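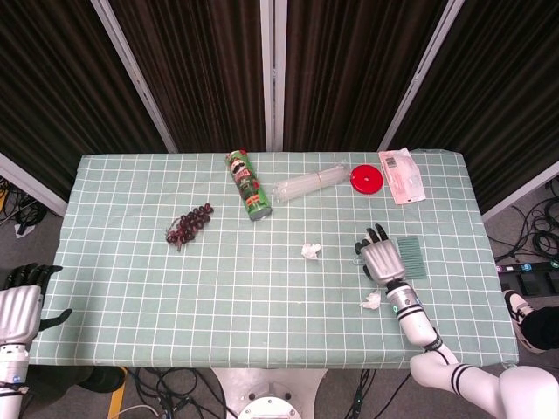
About Us

Plonside looks after other people's robot hands. We started in Flanusby, in two rooms above a tile shop, and moved to Pladthorpe when the landlord noticed the electric bill. The company is small, the kettle is large, and the sign over the door still has the previous tenant's phone number on it. Please don't call it. He sells gutters.

What We Do

We set up, tune and repair two-armed table cells: the kind with a pair of jointed arms, a pair of five-figure hands and a customer who was told it would all be simple. Most of our work is finger calibration, wrist service and cable care. The last one sounds dull until a connector works itself half out on a Friday and an arm starts behaving like a teenager asked to set the table.

We service the Boateng hand controller in all 4 versions, including the one Boateng would prefer to forget. To date we have closed 371 repair tickets. A good many of them said "it's doing the thing again."

How a Setup Goes

First we zero the joints, one finger at a time. Then we check the wrists, read the error log and tighten whatever the last person tightened too little. After that come the table trials, on a gridded cloth, with a curtain behind so that the background stays put. The grapes, the snack can and the drinking straws are regulars. They have seen more robots than most engineers.

A cell leaves us after 100 trials on the final settings. If we change a setting, the count goes back to zero, and so does the mood in the room.

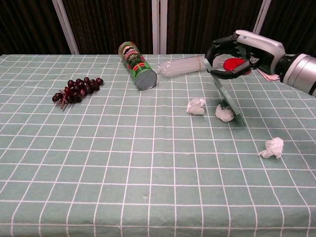
Grip force takes up more of our day than anything else on the work order. Set it too high and you wear out the finger joints; set it too low and the tool wanders off in the middle of a job. We tune it with thin, awkward things, such as the green plastic scraper held nearly upright with its edge against a crumpled tissue. A tissue weighs next to nothing and has no respect for anyone's qualifications. If the blade angle is off by a little, we would like to find out over a tissue and not over your product.

After We Leave

Every cell comes with a service book and a first checkup in June, whichever year June next turns up. Between visits we ask you to wipe the fingers with a dry cloth, keep the cables off the walkway and write down odd noises in words. Recordings of you imitating the noise are also accepted, and are kept on file.

Visits to the Pladthorpe workshop are by appointment. Parking is behind the building, next to the gutters.

Page last updated 24/07/2022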